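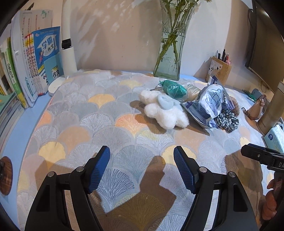

Photo: Jörg Hellwig

Home Threads Handhelds Repairs Search

Ebuka Akinola
Thread on save batteries and save memory in older handheld cartridges. Mostly notes from going through my own shelf in July. 145 carts, one spreadsheet, no opinions on which games are good.

Ebuka Akinola
Three ways a cart of this period keeps your progress. Battery-backed SRAM, EEPROM, or flash. Passwords don't count, the cart stores nothing in that case. Only the first type loses your save when the coin cell dies.

Ebuka Akinola
SRAM with a battery is the common one on the older 8-bit carts. The cell holds a small voltage on the memory chip while the console is off. When the voltage drops too low the contents become random, and the game sees a bad checksum and offers you a new file.

Ebuka Akinola
The game itself still runs with a flat cell. People bin carts over this. Please don't, the ROM needs no battery.

Ebuka Akinola
Carts with a real-time clock draw more current, as there is a crystal running all the time. Those were the first on my shelf to go. Of the 12 clock carts I own, 6 no longer held a save. The plain SRAM ones did far better.

Ebuka Akinola
Measuring. A new lithium coin cell reads slightly over 3 volts with no load. I write down anything under 2.9 and replace anything under 2.7. Those are my limits, use your own. Measure on the cell tabs with the cart out of the console.

Ebuka Akinola
Yiğit Ekinci asked whether the reading drops gradually. Not in a useful way. Lithium cells stay nearly flat for years and then fall off quickly at the end. A reading of 2.95 does not tell you how many years are left.

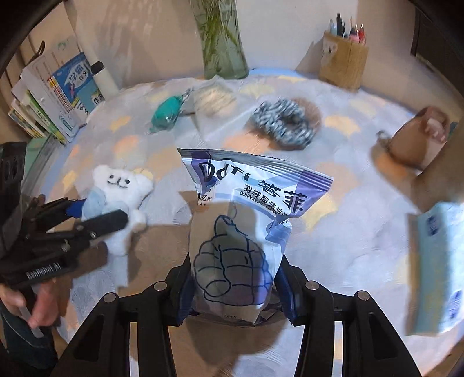 Ebuka Akinola
Back up before you touch anything. I use the Dremovix reader, which dumps the ROM and the save as two files. The save file for most 8-bit carts is 8 KB or 32 KB. Dump it twice and compare the two. If they differ, clean the contacts and start again.

Ebuka Akinola
Contacts: isopropyl alcohol, cotton bud, wait until dry. No metal polish and no sandpaper. The plating is thin and it does not come back.

Ebuka Akinola
The replacement cell must have welded tabs. Do not solder straight on to a bare coin cell. Heat damages it and it can vent. The common sizes are CR1616, CR2025 and CR2032, and the size is usually printed on the board next to the plus sign.

Ebuka Akinola
Tape over a loose cell with no tabs is not a repair. I opened two second-hand carts that had this. Both lost the save when tapped on a desk.

Ebuka Akinola
Hot swapping, i.e. feeding the board from a bench supply while the cell is changed, does keep the save. It also gives you a good chance of shorting something. With a dump already on disk there is no need for it. Swap cold, write the save back.

Ebuka Akinola
Correction to the above from Gisela Meinecke: on clock carts, writing the save back does not set the clock on every reader. The Dremovix restores it only if you tick the RTC box before dumping. I had missed that. Check the time in the game afterwards.

Ebuka Akinola
Reproduction carts. Many have no battery and copy SRAM into flash after each save. If you switch off straight after saving, the copy may not finish. Wait a few seconds. Liên Lại tested one from Fluller and lost the file on two quick power-offs in a row.

Ebuka Akinola
Columns in my sheet, since I was asked: title, board code, cell size, voltage, date read, save dumped y/n, cell changed y/n. I had a column for label condition and dropped it.

Ebuka Akinola
Storage. Room temperature, dry, out of the sun. Keeping carts in the fridge does nothing good, condensation is a bigger risk than self-discharge. Mine are in Pelkonen drawers, upright, contacts down.

Ebuka Akinola
Old cells go in the battery recycling box with tape over both faces. Loose coin cells in a jar will short against each other.

Ebuka Akinola
Next thread is on the EEPROM carts. Different dump settings, and one board that my reader detects as the wrong size every time. I need to borrow a Willex reader to compare first.

We use cookies to remember your settings. Accept Manage

Contact | © Ebuka Akinola | Back to top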